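스포츠경영론 | 강의계획 | 강의노트 | 과제 | 자료실 | 게시판

강의노트 7. 프로농구 구단의 선수 계약 구조와 샐러리캡 운용

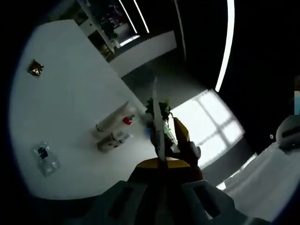 1. 범위

지난 시간에는 리그 수입의 배분 방식을 다루었다. 이번 노트는 지출 측면, 그중 선수 연봉 총액의 통제 장치를 다룬다. 용어는 북미식 표기를 기준으로 하되, 유럽 리그에서 쓰는 표현이 다르면 괄호에 병기한다. 세율 계산은 9장으로 미룬다.

2. 기본 용어

샐러리캡(salary cap): 한 시즌 동안 구단이 선수단에 지급할 수 있는 연봉 총액의 상한. 리그 수입의 일정 비율을 구단 수로 나누어 산정하는 것이 일반적이다.

하드캡(hard cap): 예외 없이 적용되는 상한. 상한을 넘는 계약은 리그 사무국이 등록을 거부한다.

소프트캡(soft cap): 정해진 예외 조항에 따라 상한을 넘길 수 있는 방식. 초과분이 별도의 기준선을 넘으면 부담금이 발생한다.

데드머니(dead money): 이미 방출된 선수에게 지급 의무가 남아 캡에 계속 산입되는 금액.

캡 홀드(cap hold): 계약이 만료된 자기 팀 선수에 대한 우선권을 유지하는 동안 캡에 임시로 잡히는 금액. 실제 지급액과 다르다. 시험 답안에서 캡 홀드를 지급액으로 처리한 경우가 매년 나온다.

3. 소프트캡의 예외 조항

3.1 재계약 예외
같은 구단에서 일정 시즌 이상 뛴 선수는 구단이 캡을 넘겨서 다시 계약할 수 있다. 이 조항의 취지는 육성한 선수를 금액 문제만으로 잃는 일을 막는 데 있다. 대신 캡 홀드가 따라붙는다. 우선권을 포기하면 캡 홀드는 즉시 소멸하고 예외도 함께 사라진다.

3.2 중간급 예외
외부 자유계약 선수를 영입할 때 쓰는 한도 금액이다. 한 명에게 전액을 쓸 수도 있고 둘 이상에게 나누어 쓸 수도 있다. 부담금 기준선을 넘은 구단에는 축소된 한도가 적용된다.

3.3 최저연봉 예외
캡 여유가 전혀 없는 구단도 최저연봉 계약은 체결할 수 있다. 로스터 하한을 채우기 위한 장치이므로 계약 기간은 대체로 2시즌을 넘지 못한다.

4. 사례: 가상 장부를 이용한 계산

수업에서는 Hendum 구단의 장부를 사용한다. 단위는 만 유로이다.

캡 상한 3,868
확정 계약 합계 1,419
잔여 한도 2,449

여기까지는 단순 차감이다. 다음으로 자유계약 대상 선수 Gerrit Verschueren의 캡 홀드 60을 산입한다. 잔여 한도는 2,389가 된다. 구단이 외부 영입을 먼저 진행하고 Verschueren과의 재계약을 마지막에 체결하면, 외부 영입 단계에서 쓸 수 있는 금액은 2,389이고 재계약 금액은 예외 조항으로 처리된다. 순서를 바꾸어 재계약을 먼저 체결하면 캡 홀드가 실제 연봉으로 대체되어, 실제 연봉이 60을 넘는 만큼 외부 영입 한도가 줄어든다.

따라서 캡 홀드가 예상 연봉보다 낮은 선수의 계약은 뒤로 미루는 것이 유리하다. 단, 선수 측이 이 순서에 동의해야 한다. 그 사이 다른 구단의 제안이 들어오면 대응 기한이 발생하고, 기한을 넘기면 우선권을 잃는다.

5. 선수 이적의 비금전 요인

연봉 상한이 있는 리그에서는 구단 간 제시액의 차이가 좁다. 상위권 선수일수록 최고연봉 조항에 걸려 어느 구단이든 같은 금액을 제시하게 된다. 이 구간에서는 금액 외 변수의 설명력이 커진다. 수업에서 다루는 변수는 다음과 같다.

- 출전 시간과 팀 내 역할
- 감독의 잔여 계약 기간
- 의무 및 재활 인력의 수준
- 거주 지역과 가족 사정
- 같은 에이전트에 소속된 동료 선수의 거취

Moynihan의 발제문은 두 번째 변수를 강조한다. 선수 계약은 보통 감독 계약보다 길고, 감독이 교체되면 역할 약속은 문서로 남아 있지 않은 한 효력이 없다. 반면 Van Damme의 토론문은 이를 과대평가로 본다. 역할 약속을 이유로 이적한 선수라도 사후 면담에서는 다른 이유를 함께 들기 때문에 변수를 분리하기 어렵다는 것이다. 두 글 모두 자료실에 있다. 면담 자료의 한계(회상 편향, 구단과의 비밀유지 조항)는 Van Damme 쪽 각주 4에 정리되어 있다.

6. 옵션 조항

선수 옵션: 마지막 시즌의 이행 여부를 선수가 결정한다. 시장 가치가 오른 선수는 옵션을 포기하고 자유계약 자격을 얻는다. 부상 중인 선수는 옵션을 행사하는 경향이 있다.

구단 옵션: 결정권이 구단에 있다. 신인 계약의 후반 시즌에 주로 붙는다.

조기 종료 옵션(ETO): 선수 옵션과 결과는 비슷하나 법적 구조가 다르다. 선수 옵션은 행사해야 계약이 연장되고, ETO는 행사해야 계약이 종료된다. 통지하지 않은 경우의 결과가 서로 반대이므로 통지 기한 관리가 중요하다.

부분 보장: 특정 일자 이전에 방출하면 연봉의 일부만 지급한다. 트레이드에서 금액을 맞추는 용도로 쓰이기도 한다.

7. 트레이드와 금액 맞춤

캡을 넘긴 구단은 내보내는 연봉과 받는 연봉의 차이를 허용 범위 안에 두어야 한다. 허용 범위는 부담금 기준선 초과 여부에 따라 달라진다. 캡 여유가 있는 구단은 그 여유만큼 추가로 받을 수 있으므로 제3의 구단으로 거래에 참여하여 불필요한 계약을 떠안고, 대가로 지명권을 받는다. 이 경우 지명권의 가치 평가는 8장의 할인율 방식을 따른다.

보호 조항이 붙은 지명권은 순위에 따라 양도가 유예된다. 유예가 반복되면 이후 연도의 지명권 거래가 제한되므로 장부에 별도로 표시한다. 표시 양식은 Revo 시트 두 번째 탭을 사용할 것.

8. 과제

(1) 4절의 장부에서 Verschueren의 재계약 금액이 캡 홀드의 두 배일 때, 계약 순서에 따른 외부 영입 한도를 각각 계산하시오.
(2) Broramex 구단이 같은 캡 상한 아래에서 하드캡을 적용받는다고 가정하고, 3절의 예외 조항 중 사용할 수 없게 되는 것을 근거와 함께 서술하시오.
(3) 5절의 변수 가운데 하나를 골라 측정 방법을 제안하시오. 면담 외의 자료를 최소 한 가지 포함할 것.

분량은 문항당 한 쪽 이내. 제출 마감은 11월 말이며 게시판에 올린 파일만 인정한다. 계산 문항은 중간 과정을 생략하면 감점한다. 장부 파일이 열리지 않으면 조교 Úna Dolan에게 문의할 것.

9. 읽기 자료

Mulcahy, T., 강독 자료집 3부 「보장 계약과 위험 분담」
Moynihan, C., 발제문
Van Damme, G., 토론문
Ó Súilleabháin 사례집 중 옵션 통지 기한 분쟁 부분(선택)

다음 시간: 부담금 세율 구간과 누진 적용. 계산기를 지참할 것.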